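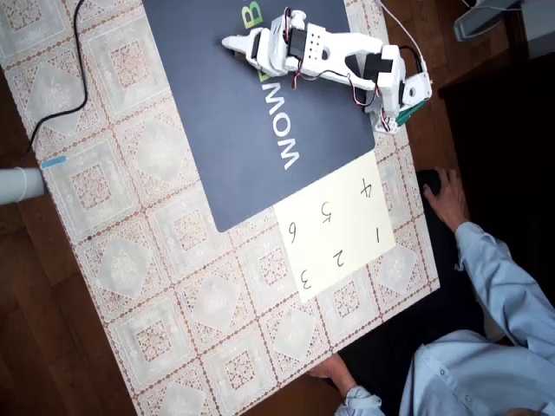 Wollstead lattice tablecloth, large rectangular
Reviewed by Catarina Simões, November 2022

I bought this in July to replace a plain cotton cloth that had gone thin along the folds. Wollstead sell it in three sizes and two colourways. I went for the large in off-white and cream, which cost £43 with delivery. The other is a grey I didn't care for.

The pattern is a grid of square panels, each with a diamond or medallion in it, and thin reddish-brown lines running between them. On the website those lines looked nearly orange. They are browner in daylight and go well enough with a dark floor. From across the room it reads as a pale cloth with a faint check.

Ours gets used for everything — breakfast, supper, homework, the odd game of cards. Smooth things slide a little on it. A mat with a bit of weight stays where you put it, but single sheets of paper wander. If you write on it without something underneath, the pen finds the raised parts of the pattern, so keep a magazine or a board handy.

Washing has been simple. I do it at 30 with a mild liquid and hang it over two lines. It came out of the first wash slightly shorter, by 11 mm on the long side, and hasn't changed again. Tea came out. Beetroot needed a second go. I iron it on the back while damp, and that takes longer than I'd like.

The hem is my one real complaint. A length of stitching came loose at a corner after a month and I had to sew it down myself. Wollstead offered a partial refund when I wrote to them, and paid it within the week.

Before this I had the Solanki cloth, which is heavier and hangs better but shows every crease. My sister-in-law Itziar Pastor has a wipe-clean one from Getusel and thinks I'm mad to bother with fabric. She has a point if you have toddlers.

Four out of five. I'd buy it again, and I'd go over the corners with a needle first.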